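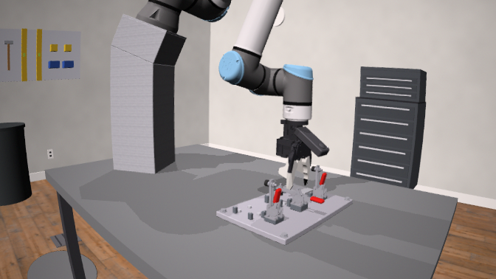

Issue 46, page 2

Thu 2 February
By Catalina Medina

Parents of grown-up children are often told to keep out of their money. I think the advice is sound for small sums and poor for large ones, and that most families draw the line in the wrong place.

Take the loan between parent and adult child. A son in Mandside asks for £2431 to clear an overdraft and a car repair. The parents pay it over the same evening, no terms are set, and all three describe this afterwards as being relaxed about money. By June the mother is noting his new shoes. The son has stopped ringing on Sundays, as he assumes the call will turn to the debt. The sum itself has done little of this damage. Most of it comes from each side holding a different version of what was agreed.

My view is that any family loan larger than a month's rent should be written down. One page is enough. It should state the amount, the date of the first payment, the size of each payment, and what happens if one is missed. Both sides sign it and both keep a copy. Interest is optional, and I would leave it out.

Blair Ritchie, who replied to my last column from Dravside, takes the opposite position. He holds that a written agreement brings the habits of a bank into the home, and that a child who is asked to sign will feel accused. I accept that some will. The feeling tends to be strongest where the paper appears late, after a payment has been missed, when it does read as a charge sheet. Offered at the start, before any money moves, it is dull, and dullness is what I would aim for.

There is a second case, where the parents know they will never ask for the money back. They should say so and call it a gift. A gift described as a loan leaves the child in debt with no means of paying it off, and it tends to come up again at weddings and funerals. If there are brothers or sisters, tell them the figure as well. The Henríquez family, whose letter I printed in the autumn, kept a gift of £2772 from the younger daughter for years. She minded the secrecy far more than the amount.

Ritchie is right on one point. Parents who lend should not then comment on spending. The agreement covers repayments – it does not cover holidays, haircuts or the choice of partner. If the payments arrive on the agreed day, the lender has nothing further to discuss.

Letters to the editor: Grileck Family Review, Readers' Desk, Mandside | © Grileck | Back to top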